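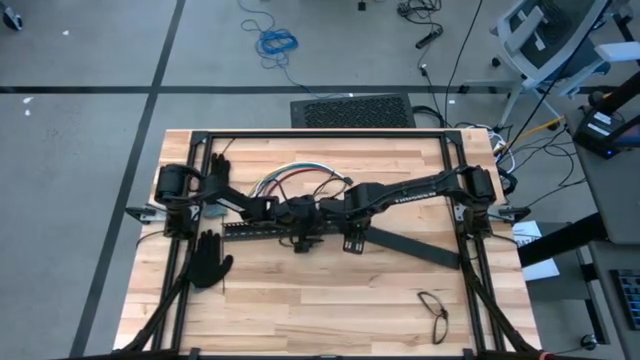
Pivach Makerspace, Woodshop & Benches Team

Maple butcher block top inside an aluminum frame, oil or poly?

benchside_h
posted Sun 13 May, 656 views

Need to pick a finish this week and I keep going back and forth. Top is butcher block, narrow strips, pale maple w/ some darker streaks running the long way. Black aluminum extrusion bolted around it, rail on the far side and down both sides. Bare wood as far as I know, at least it drinks up water like bare wood. Bought it from Cendwood in February and the sheet that came with it just says "finish as desired". Thanks.

Stuff gets left on it all the time. Metal bars, wires, gloves, whatever. Dont want black rub marks from the metal in the maple if I can help it. No food ever touches it.

So:
- oil or a wipe-on poly
- do I have to pull the rails to get at the edges, really dont want to
- are the darker streaks a problem or is that just maple

Have a half can of Ulletti hardwax oil from another job. Would rather use that up.

dustcoat_ray

Use the oil you have. Poly looks nicer for a month, then somebody drags a steel bracket over it and you're sanding the whole top to fix one scratch. With hardwax you scuff the bad spot, wipe a bit more on, done.

What I'd do:
Clear everything off. Vacuum. Sand 120, then 180, with the strips and never across. Stop there, dont go up to 800 like some people do, the surface gets so closed up the oil just sits on top.
Wipe on thin. Thinner than you think. Wait what the can says, buff off what's left.
3 coats on a work top. Let it dry overnight between.
Spread the rags out flat outside to dry. Oily rags in a ball can catch fire, not kidding.

Streaks are heartwood most likely. Leave them, they go a little warmer under oil and thats it.
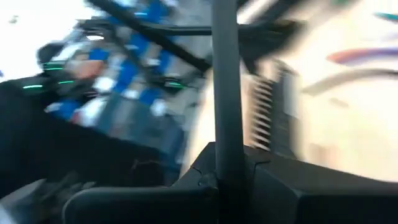

Blue and white equipment, green lights on.

Also mask or cover any gear nearby before you sand, maple dust is super fine and it gets into everything with a fan or a bearing. Sheet of plastic and painters tape. Power it down first, dont wrap something thats running.

oldplaner

Agree on oil but I'd say do loosen the rails. Wood gets wider and narrower across the strips with the seasons, aluminum doesnt do it at the same rate. If the top is squeezed tight between the two it can cup, or the glue lines open up. Check for a gap at the edge. If you can slide a business card in you're probly fine for winter, in summer I'd want more.

And seal the underside! Same number of coats as the top. Everyone skips it. One side sealed and one side bare is how you get a potato chip.

If the bolts come out, oil the edges while you're there, end grain twice.

tk_amini

i just used paste wax on mine, its been fine. smells tho

benchside_h

OK going with the oil. Checked and there's a gap on one side, nothing on the other, so rails are coming off after all. Ugh. Will do the underside too. Anyone know if Ulletti goes bad in a half empty can? Has a skin on it.

dustcoat_ray

Cut the skin out, strain the rest through an old stocking. If its gone stringy toss it and get a new one.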